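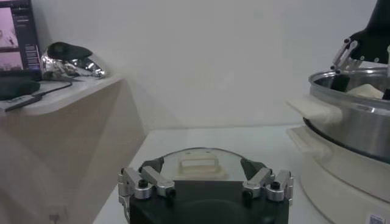
Clear dome behind two metal finger assemblies

Hydro Performance Technologist – Jivuvcombe Generating Station

Position reference: 469
Type: permanent, full-time
Reports to: Asset Performance Lead
Travel: regular day travel to site, occasional overnight stays

Koubek is recruiting one performance technologist for the Jivuvcombe run-of-river hydro station. The station has a single horizontal Francis unit rated at 1,827 kW, supplied from a low concrete weir through a buried steel penstock. It runs unattended in normal conditions. Output is sold under a long-term power purchase agreement with a monthly energy forecast, and the person in this role prepares that forecast.

The unit has recently been fitted with a new runner, 759 mm in diameter, and a new wicket gate servomotor. The governor and the intake level control were left as they were. Efficiency tests after the return to service matched the supplier's curve at full gate but fell below it between 40 and 60 per cent gate opening. Much of the autumn generation takes place in that range, and resolving the shortfall will be the first large task for the successful applicant.
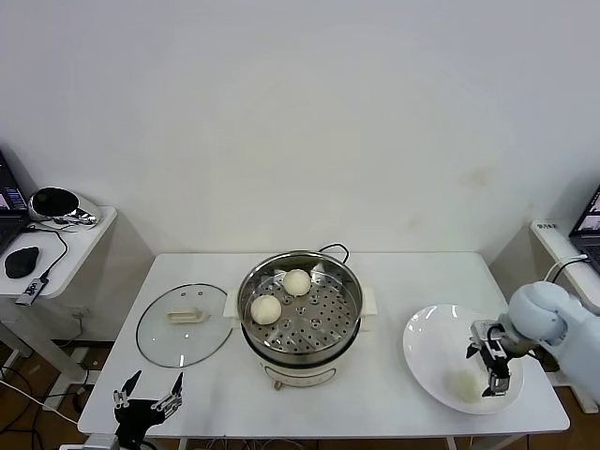 Aušra Krūmiņa
Asset Performance Lead

Duties

Maintain the station's performance model and update it after each index test. The model is held in Atelier, our in-house calculation workbook, and every change must be logged with the test record it is based on.

Review operating data from Umedis, the station historian, each working morning by 9:30 a.m. The review covers headwater and tailwater level, penstock pressure, gate position, active power, bearing temperatures and vibration. Gaps in the data are to be flagged to the controls technologist, not filled by interpolation.

Plan and carry out index tests using the Winter-Kennedy taps on the spiral case. The taps were flushed and one was replaced during the runner outage. The coefficients from the earlier tests should be treated as void until a new calibration has been completed.

Measure trash rack head loss and recommend when the rack should be raked. Raking is now done on a fixed interval through leaf fall and on request for the rest of the year. We would like to move to a threshold based on differential level, and the applicant will be asked to propose one. The upstream sensor reads high when frazil ice is present – any threshold must allow for this.

Check compliance flow at the weir against the water licence. The bypass notch is rated by current meter and the rating is repeated after any high flow that moves bed material. Records are submitted to the regulator quarterly and are kept in both electronic and paper form.

Prepare the monthly energy forecast from snowpack, gauge and reservoir release data. Forecast error is reported to the purchaser with a short written explanation whenever it exceeds the contract band.

Support outage planning. The main annual outage begins in October and the work list is closed 6 weeks beforehand. The technologist contributes test requirements and witness points, and attends the unit during dewatering and recommissioning. 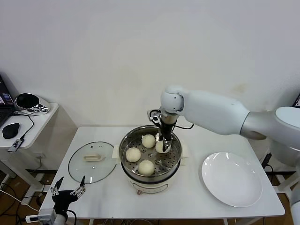 Asset Performance Team, Koubek

Required qualifications

A diploma or degree in mechanical, civil or electrical engineering technology, or a trade qualification with equivalent plant experience. Applicants with a degree in engineering are welcome, but a professional licence is not needed for the position.

Three years of work with rotating plant, water measurement or process data. Hydro experience is preferred. Applicants from wind, district heating, pulp and paper or municipal water will be considered if they can show that they have worked with flow or efficiency measurement.

A working knowledge of measurement uncertainty. You should be able to state the uncertainty of a discharge figure, show how it was reached and say which instrument contributes most to it.

Competence in one scripting language. Most existing scripts are in Python. Some older routines for the tailwater rating are still in spreadsheet macros and will need to be moved across.

A valid driver's licence. The last section of the access road is gravel and is ploughed only as far as the substation gate. From there to the intake is a walk of twenty minutes on a maintained track with a steep section, and it is made in all seasons.

Confined space entry and lockout training will be provided if you do not hold current certificates. Swift water awareness training is compulsory before any work at the weir.

Useful but not required

Experience with acoustic flow meters, draft tube pressure pulsation measurement or governor tuning. Familiarity with water licence reporting. Ability to read older drawings in imperial units – the penstock and anchor block drawings were never converted. 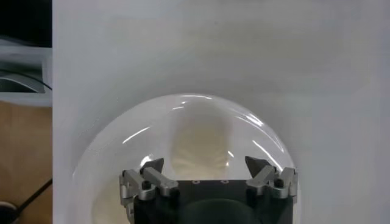
Any of these should be noted in the application with the plant or project where the work was done. We do not score them separately, though they may affect how training is arranged in the first year.

Hours and conditions

Standard hours are 37.5 per week, from 8:00 a.m. to 4:00 p.m. with a half-hour unpaid break. The technologist is not part of the on-call rotation. During index tests and recommissioning, hours depend on river flow and unit availability, and may include evenings. Overtime is paid or banked at the employee's choice.

Two days per week may be worked from home outside the outage period. Site visits are made in pairs between first snowfall and the end of freshet. A vehicle, winter clothing, safety footwear and a satellite communicator are supplied.

Salary is set on the technical scale according to experience. The band will be sent to any applicant who asks for it. Benefits begin on the first day of employment and the pension plan can be joined after the probation period.

How to apply

Send a résumé and a cover letter of no more than two pages through the careers page, quoting reference 469. Please include one sample of technical writing, such as a test report, a calculation note or a data review. Confidential material should be removed first. Samples written by a group are accepted if your own part is marked.

Short-listed applicants will be interviewed by video and then invited to the station. The second stage includes a one-hour exercise using a set of recorded gate, power and level data. A laptop is provided and reference books may be used. Travel costs for the second stage are reimbursed on receipt.

Applicants who need an adjustment at any stage can request one in the cover letter or by contacting the Asset Performance Team through the careers page. Technical questions about the unit should be addressed to Aušra Krūmiņa. Test reports from before the runner replacement can be supplied to short-listed applicants on request.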